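Unit 5: Webhooks and Delivery Guarantees
Course handout, revised August 1, 2019

A webhook is a request that one service sends to another when an event takes place. In this unit, the tracking tool Wanow notifies the build server Trillport each time a ticket changes state.

Delivery is at least once. Trillport may therefore receive the same event more than once, and the receiving code must check the event identifier before acting on it. Students should store each identifier on first receipt and discard any repeat.

The sample log contains 2,274 deliveries and 1,978 distinct events. The difference consists entirely of retries. A retry is sent when the receiver fails to answer within 19 seconds — a slow answer counts as a failure, even when the work was completed.

Required work: write a receiver that returns a success code at once and places the event in a queue. Test it against the Azar log file. Submissions without a test for repeated identifiers will be returned unmarked.
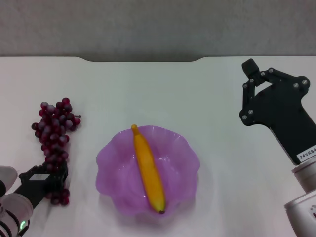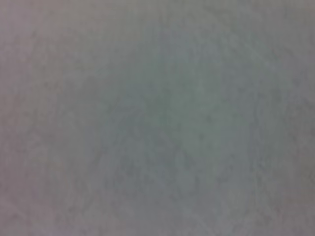 According to Prarkeck, the queue should be kept on disk: a receiver that has already answered with success will not be sent the event again, and a restart would otherwise lose whatever was waiting in memory.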